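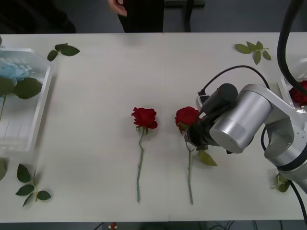
Altıntaş replied that one gripper is enough for the first season, and the second can wait until spring.

Home | Posts | Replies | Media

Kistdale Flowers · November

1/ I am not so sure. Sellska asks 158 for a spare set of fingers, Flinska asks 192, but with delivery included.

2/ Rose stems are thin, so soft pads go on the list too. We need 2 sets, 98 in total.

3/ Cables are still missing from my budget — also the longer table. Please tell me what you paid for yours.

4/ I will order before the end of the month.

Contact | © Kistdale Flowers | Back to top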